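Dosta Jewellery Makers' Cooperative
Minutes of the product and listings meeting, 18 November 2022

Present: four bench members, the listings editor, the stock keeper.
Apologies: one bench member.

1. Minutes of the previous meeting
Agreed as a correct record. The action on ring sizing gauges is still open and moves to item 6.

2. Ear wires
The stock keeper reported that the Sullon ear wires have come in two finishes under one stock code. The brighter finish does not match the antique bronze jump rings used in the leaf range. Agreed to split the code. Existing stock to be sorted by eye in daylight and bagged separately. Pairs already made up with the wrong finish are to be re-hooked before listing.

A member asked whether nickel-free could be stated on all listings. The supplier's certificate covers the hooks only – it does not cover the chain or the head pins. Agreed that the wording will read "nickel-free ear wires" and nothing wider.

3. Listing measurements
Drop length has been measured in two ways, with and without the hook. Agreed that all listings give total length including the hook, in millimetres first. Bead diameter to be given separately where the bead is larger than the cap. The editor will correct the necklace pages after the earrings. Listing 2093 (green glass drops) is to be taken down until it has been measured again.

4. Zelenák beads
Sample strands were passed round. Hole size varied within a strand and 3 beads would not pass the 0.8 mm wire. Members preferred the matt grey to the smoke. Agreed to order one further strand of the matt grey and to reject the smoke. Reaming was discussed and not favoured, as it chips the coating.

5. Packing
The present cards bend in the post. The Busow card is stiffer but the slots are set too close for hoops. Agreed to use it for drops and studs only. The order is for 62 cards, to be reviewed in June. 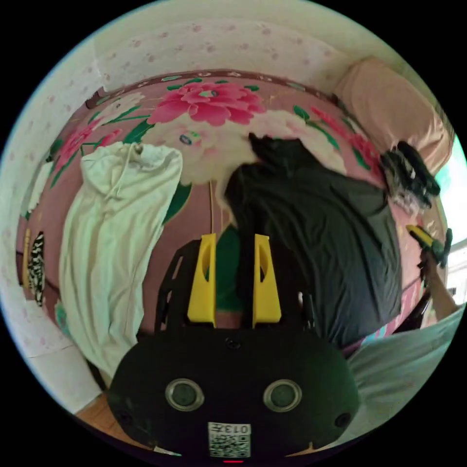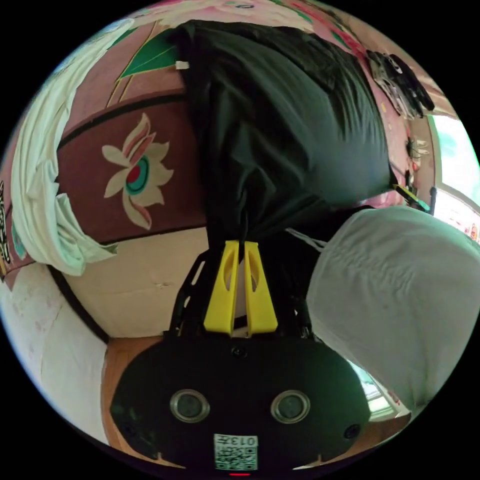

6. Ring gauges
Two sets are in use and they differ by half a size at the upper end. The wide-band set is to be kept for bands over 6 mm and marked as such. All other sizing to be done with the narrow set. Listings will state which was used – editor to add a line to the template.

7. Any other business
Polishing cloths are to be kept apart for silver and bronze. The small rolling mill needs new oil.

Actions
Stock keeper: split ear wire code, order beads and cards.
Editor: measurements, listing 2093, ring template.
Bench members: re-hook leaf range pairs, mark the wide-band gauges.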